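Inicio | Productos | Pinzas | Cámaras de muñeca | Presupuesto | Contacto

Skudwood G2: pinza con cámara de muñeca para objeto irregular

26 de junio de 2018. Por Frøydis Solberg

Pinza eléctrica de 2 dedos para brazos colaborativos, con cámara integrada en la muñeca. Destinada a células de manipulación de piezas redondeadas, lobuladas o de superficie brillante. La distribuye Wundance.

Datos para la compra
Apertura máxima: 175 mm
Tensión de alimentación: 36 V
Plazo de entrega: 90 días
Controlador: Kobori (se presupuesta aparte)

Partidas que conviene prever
La pinza se suministra sin brida. El cableado por el interior del brazo requiere el kit Dorkik, que no admite montaje posterior sin desmontar la muñeca. Reserve una partida para dedos de recambio si la célula va a trabajar a más de un turno.

Cámara e iluminación
La óptica es de foco fijo. A muy corta distancia la pieza ocupa gran parte de la imagen y pierde nitidez, y las superficies brillantes devuelven reflejos puntuales. Para medir en la fase final de la aproximación, incluya en la oferta iluminación difusa. 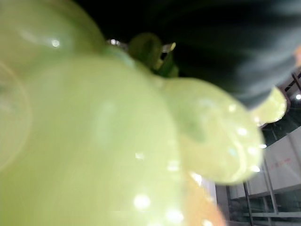 Condiciones de pedido
Oferta válida hasta enero. Indique modelo de brazo, carga útil disponible y longitud de cable. La puesta en marcha se factura por jornada.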